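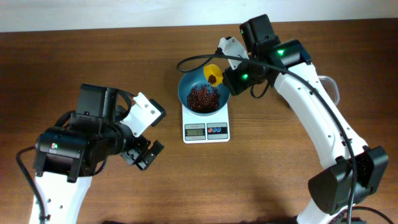
Small white digital scale, three round buttons by the display.

The Omberg Kitchen Scale
February 2018 | By Salma Slaoui

I sold these out of my shop for 6 years before I took one home, and now I'm a bit annoyed with myself for waiting! I make bread most mornings and I used to do everything with cups, which meant one loaf came up lovely and the next was a doorstop (my husband ate both, bless him). Weighing the flour fixed that in a week. My everyday loaf is 400 grams of flour and 260 of water, plus salt and whatever starter is looking lively – write that down, it's a good one.

The Omberg switches between grams and ounces, runs on two AAA batteries, and slides into a drawer when you're done. The tare button is the thing you'll use most. Put your bowl on, press it, pour in the flour, press it again, pour in the water.

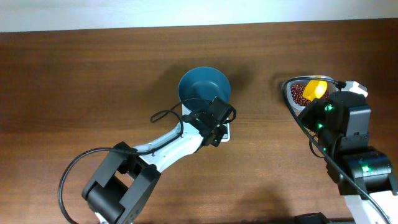 I do the whole dough that way now, so there's only one thing to wash up, and no measuring cups rattling around in the sink. It's great for coffee too, and for splitting a ball of dough into rolls that all bake at the same speed.

One grumble: it shuts itself off a little quickly, so get your ingredients out first. Wipe it with a damp cloth and please don't put it in the dishwasher – Mounir Mahrous has tried that for all of us.

Price is $98 for a pack of four, or ask me about singles.

We use cookies to remember your basket. Accept | Settings
Last updated in October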